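Gindum Rural Surgical Nursing Program
Progress report to the Husari Fund, second period
Prepared by Noemí Villalobos, program manager

Summary

The program trains ward and community nurses in the Gindum district to look after patients who have gone home after an operation. This report covers April through September. Teaching is on schedule. The home visit part of the work is behind, mostly because of transportation, and we are asking for a small change to the budget, set out at the end.

Training

We enrolled 41 nurses in this period. Thirty came from the district hospital and the rest from the outlying clinics. Two left before the end of the course, one to take a job outside the district and one for family reasons. Both have been told they can rejoin in the spring.

The course is still taught on Monday afternoons in the annex at Flunness. Dilek Erdem rewrote the wound care unit over the summer after nurses told us it spent too long on dressings and too little on what to look for at the first home check. The new version covers closed incisions, drains, signs of infection, and when to call the surgical team. It also has a longer section on explaining home care to relatives, who do most of the day-to-day work once the patient leaves the ward. 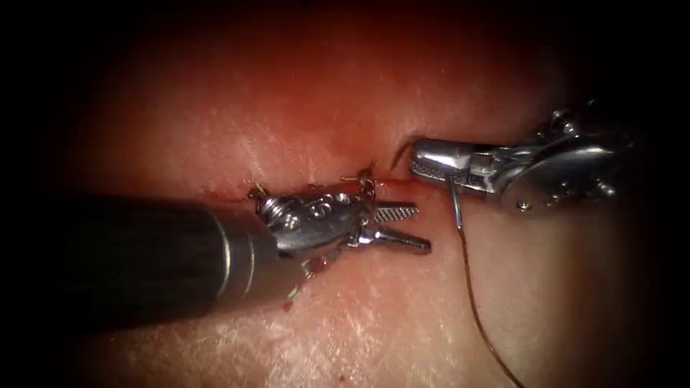

Attendance was good through June and dropped in July and August, when the wards were short of staff. Romain Marchal ran catch-up sessions at two of the clinics in September. Those who missed the final assessment will take it in October.

Home visits

Nurses made 927 home visits. Our plan called for more, and the shortfall is almost all in the Yáñez valley, where the road was closed for repairs for much of the summer. Patients there were followed up by phone. The phone checks worked well enough for routine questions, but they are no substitute for seeing a wound, and several patients had to travel to the hospital for a check that would normally be done at home. Visits in the valley started again when the road reopened.

One of the two program cars was off the road for five weeks with a failed gearbox. It has been repaired and the cost was met from the maintenance line, which is now nearly used up.

Records

The paper visit forms have been replaced by a single two-sided sheet. Melahat Dursun is entering the older forms into the new register and expects to finish by December. Until then we cannot report readmission figures we would be willing to stand behind, so they are left out of this report.

Staffing

Hüsnü Dönmez joined as visit coordinator in May. The part-time driver position is still vacant. It has been advertised twice, and the second round brought in one applicant, who withdrew.

Budget

Spending is under plan on fuel and salaries and over plan on vehicle repairs. We ask the Fund to approve moving the unspent driver salary into vehicle maintenance for the rest of the year. No increase in the total grant is requested.

Next period

Finish the remaining assessments, bring valley visits back to the planned level, and complete the register. The spring course opens for enrollment in January.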